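11/11/2024 – workshop notes, alumni weekend build

Treder Hall stage pieces for the Nostmont coronation. Leszek and Tracey cut the last riser panel this morning. Backdrop frame needs another brace on the left leg, will do tomorrow. Programs are at the printer, 2000 ordered.

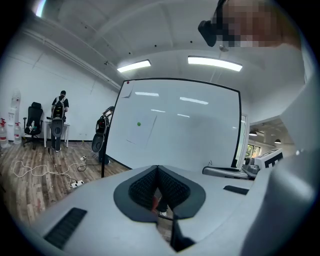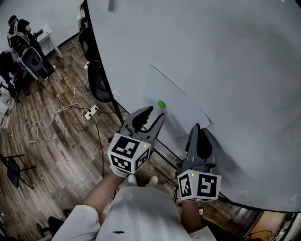 Who walks in first at the coronation, the class attendants or the alumni queen?
Class attendants, oldest class first, then the chapter queens, and the alumni queen last. Natalie Entwistle confirmed the order with the Traltwood chapter.

Riser is 60 inches wide at the top step. Tyson wants handrails on both sides – fine, but they have to come off for the choir on Sunday. Arben has the bolts. Sash boxes go in the side room, five to a shelf. Lumber came to $1575, receipt is in the drawer.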